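Gripper pads fraying after a few weeks – replace or trim?
Posted by Cadi Wynne, 2026-07-10

Our pair of hand-held grippers runs on a table with a white sheet over it. The job is lifting a small wooden frame from both sides at once. Lately it creeps when I turn it. 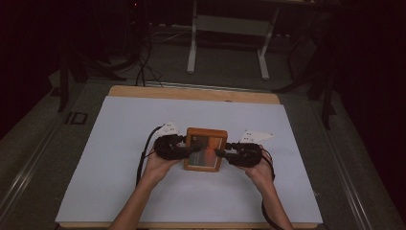
Griltell Handling Team

The pads have done 1,120 grips. I've wiped them, no change. The links feel fine.
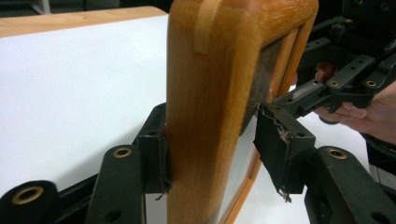 Gwawr Pumphrey would change both pads on a finger pair together, even if one looks good. Trim loose threads in the meantime – don't pull them.

Arwel Hughes
Same problem here. New pads fixed it.

Eifion Kemeys
Check the pivots before you order anything. Move each finger by hand and feel for play at the eyelets.

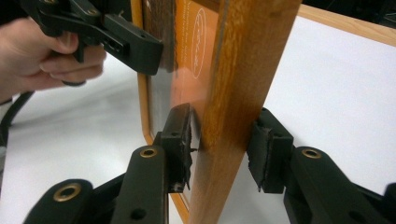 Do I need to recalibrate after changing pads?
Only the closed position. Close the jaws empty and save the new zero.

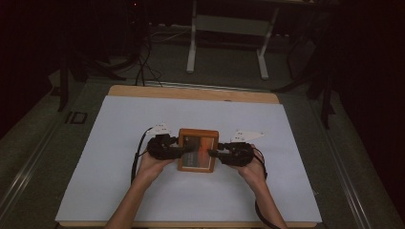 Then do ten slow lifts and look at the pads again. Mine lasted roughly 2,000 grips.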